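The smallest kitchen in Trevell

The first thing you notice at the Parsa toy library is the noise of lids. The play kitchen stands along the back wall, and at ten in the morning the pots are already going.

The coordinator has run the place for 4 years and still lights up when she talks about it. "People come in for the puzzles and the ride-on trucks, and then they can't get their kids away from the stove," she says. "I love it! I'd have a second one tomorrow if we had the floor."

The library has 671 toys on its shelves and made 3771 loans last year, but the kitchen never goes home with anyone. It arrived as a donation in May, a white Hovetti with a speckled top, and she spent two evenings scrubbing it with bicarb and an old toothbrush.

Why real metal pots?

"The sound, for one thing," she says, laughing. "And the weight. A plastic pot skids about when a little one stirs it. These ones sit down properly on the burner, and the lids have a decent knob that small fingers can get hold of." She bought hers as a Sonari set and has added odd lids from op shops ever since. She isn't fussed about which lid belongs to which pot. Sorting that out is half the game, in her view, and some of the three-year-olds are quicker at it than their parents.

She is just as keen on the vegetables. There are 36 pieces in the basket, and her favourite is the bitter melon. "Everybody's got a carrot. But I've had grandmas come over and pick that one up and start telling their grandkids how they cook it, with egg, or stuffed, or in a soup, and suddenly there are three families swapping recipes on the mat." The bumps help too, she adds. Babies go straight for it.

Her one rule about the stovetop is that it doesn't have to be tidy. Food can lie between the knobs, a lid can live on a burner by itself, and whatever is cooking can stay cooking until pack-up. 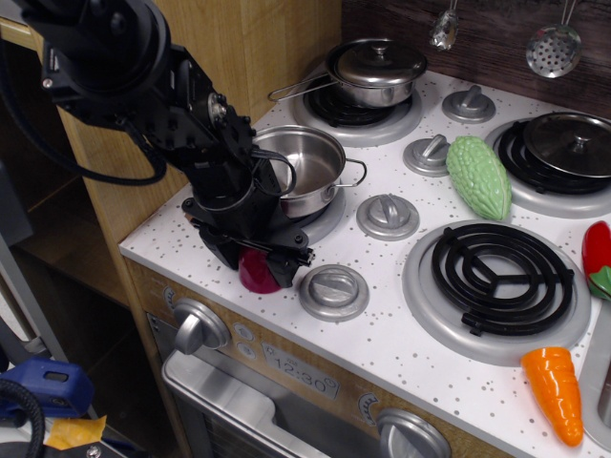
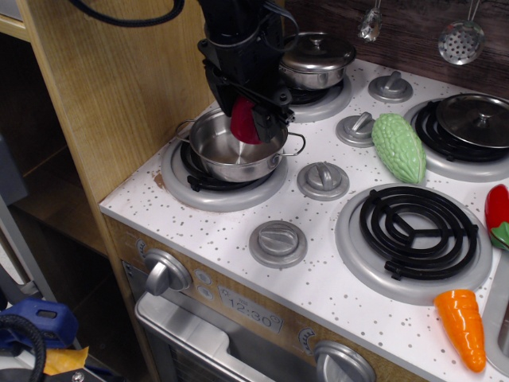

What gets washed, and when

Pack-up is at half past twelve. The vegetables go into a tub of warm soapy water, get a rinse and dry on a tea towel by the window. The pots are wiped inside and out, handles included, and she runs a damp cloth around the burner rings, where the playdough collects.

"I find it really soothing," she says. "It's the only kitchen I've ever enjoyed cleaning."

Next on her wish list is an eggplant, a good heavy one, and a colander if anybody has one going spare.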